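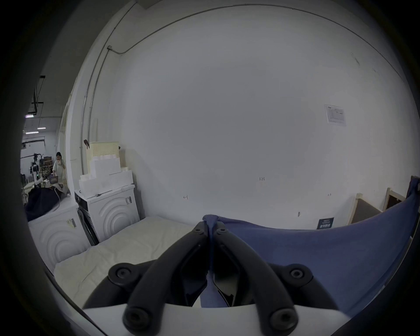 Filter media fall into two groups, surface and depth. A surface medium, such as woven mesh, stops particles at its openings and can usually be backwashed. A depth medium, such as felt, holds them inside its thickness and is normally replaced. Cloth media also have to be seated properly. A sheet of blue cloth pinched into a fold and left to hang in a twisted strip has several layers lying over one another, and filter cloth gathered like that in a housing loses area and may let liquid past the seal. Lay the cloth flat before the clamp ring goes on.

Pressure drop is the main sign of loading. Read the gauge on each side of the housing and take one from the other. In the Hafstein exercise the element is changed when the difference reaches 600 millibar. Write down the flow rate with every reading, as the drop means little without it.
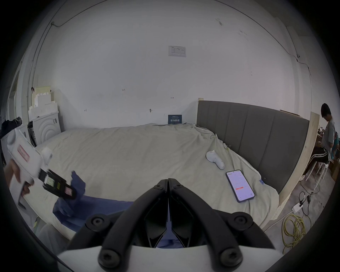

Ebony Bright asked whether a finer mesh always gives cleaner liquid. It does at first, but a fine mesh blinds quickly, and once the bypass valve lifts the liquid goes round the element unfiltered. The Brornar housing has two stages for this reason, coarse then fine.

14 comments · 3 shares 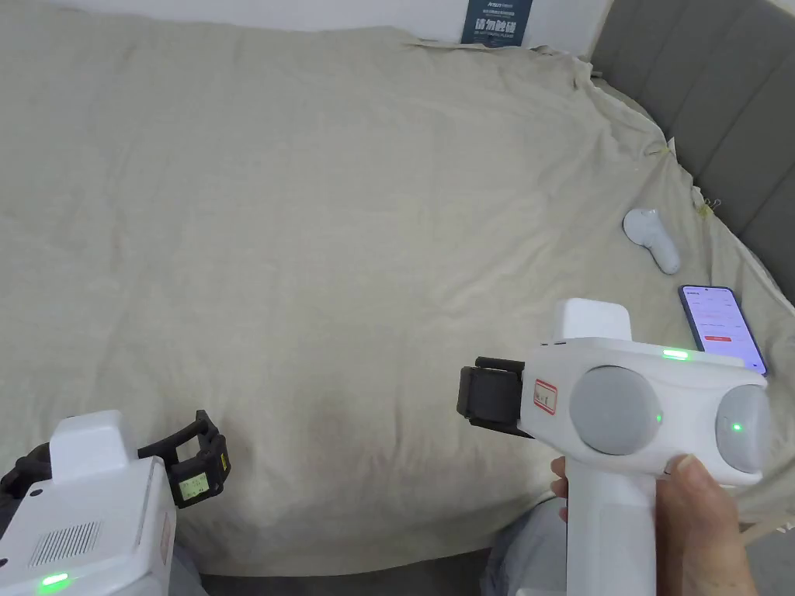 Section 4: Element ratings

A nominal rating gives the size at which most particles are held. An absolute rating gives the largest hard sphere that can pass under test conditions. For a beta ratio of 1,000 at a stated size, one particle passes for every 1,000 that arrive. Work through the Stisiver data sheet and note which rating is quoted for each element. Hand your table to Morag Halliday.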